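Support > Guides > Bench sorting > Section 4: Setting out the bins

4. Setting out the three-bin row

Use this section once the tabletop has been wiped and the side walls are in place. The row takes small flat packets only, one type to each bin.

4.1 Stand the bins side by side towards the back of the table, black to the left, yellow in the middle, black to the right.
4.2 Push them together until they touch. A slight angle to the table edge is acceptable.
4.3 Turn each bin so that the lower part of its wall faces the front.

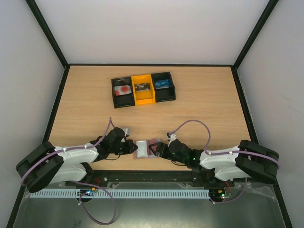

Text: H. Jayawardena, Tonberg Bench Guides | March 2022

4.4 Place one sample packet in each bin. In the layout used for this guide, the packet with red markings goes in the left bin, the dark one in the middle and the blue one in the right.
4.5 Lay the sample flat. Towards the back is best – the floor in front then stays free for the packets that follow.

Note: The yellow bin is reserved for the type handled most often. If you change this, amend the bench card (form 1064).

Caution: Do not stack packets above the lower front wall. Limit each bin to 30 packets, and empty it before changing type.

4.6 Keep the middle of the tabletop clear. Items waiting to be sorted are put down in front of the row, never on the rims.
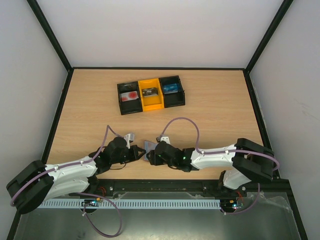 Fig. 2 – Three-bin row with a sample in each compartment

4.7 Check the order of the samples against the bench card before starting.

Search this guide Enter part or section number Go

Tonberg Bench Guides | Contact support | Back to top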